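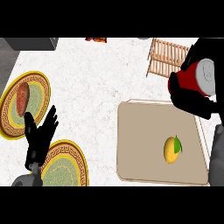 Nyokabi Mfinanga wrote in to say I was dead wrong about leftovers, that a person who cooks one pot on Sunday and eats out of it until Wednesday has given up on dinner. Well! I've been chewing on that for days (sorry) and I still think she's got it backwards.

I cook 2 nights a week. The other nights I open the fridge, see what's in there and heat it up, and I'm sitting down to eat before my neighbor in Dutport has finished chopping her onions. I used to be the onion person. I'd get home at 6:30, start some recipe that swore it took 30 minutes, and eat at 8:15 in a terrible mood with every bowl I own in the sink.

And a lot of food is better the next day! Chili is. Bean soup is. My mother's beef stew was practically rude on day one and by day three people were fighting over the last scoop. I'll give Nyokabi fish. Fish gets one night, and please don't bring it to the office.

What bugs me is the idea that a fresh meal every night is how you show you care. My grandmother fed seven people and I promise you she reheated. She'd fry up cold potatoes with whatever was left of the roast, put an egg on it, and we all came running. Somewhere along the way that turned into a thing you apologize for when company drops by.

So no, I'm not taking the column back. There's half a pan of baked ziti waiting for me tonight and the corner piece is mine.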